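Mar 23, 2025

Box day again. Ours lives at the end of the dining table for most of the week and I've finally lost patience with it. Everything small ends up in there — snacks, soft toys, bits of cloth I mean to do something with, packets I haven't opened. Dordale parcels get tipped straight in. No wonder I can never find anything.

So, 30 minutes, kettle on, go. The plan was 4 piles but the table's only so big and I had to make do with 3. Toys, food, fabric. Anything that wouldn't fit a pile went back in the box, which I know is cheating.

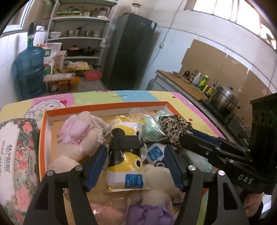 What do you do with the soft toys when there are too many to keep out?

Keep 2 on the shelf and put the rest in a cloth bag in the wardrobe, then swap them over when you get bored. I do mine in June and again when the heating goes on.

Fabric next. Leopard print is staying, don't argue. Everything else gets folded small and stood on end so you can see teh edges, otherwise it's just a heap with a nice thing at the bottom. Tried rolling it once. Never again.

Food is easy. Shiny packets in the kitchen drawer, oldest at the front. Tissues don't belong in the box at all and have gone to the hall, where people with colds can find them.

Still to do: a lid. Lindholm had one nearly the right size but I didnt measure before I went, so that's another trip. Might line the bottom with something too, the cardboard is getting tired. Right — tea's gone cold and the table needs clearing before dinner.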